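The arms were the easy part of the budget at Skotstead. The bench, the floor plates and the cabling took another 17 per cent, and the order was held over until May while Preris requoted the grippers.

Before signing, the firm asked for the whole cell to be laid out in simulation, with two arms on one long table and small parts to pick up.
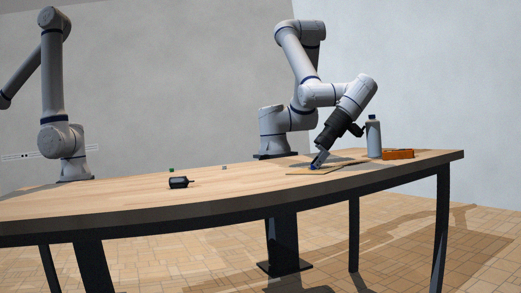 *Render: Virnemen*

The right arm is closing on a small blue part beside a capped bottle. Reach was the main worry, and the layout was changed twice before the table length was settled.

Avcı, which supplies the bench, charges £2992 for it with delivery in six weeks. Spare gripper fingers are quoted separately and come in packs of 10. Skotstead has put two packs in the first year's budget and left servicing for the next.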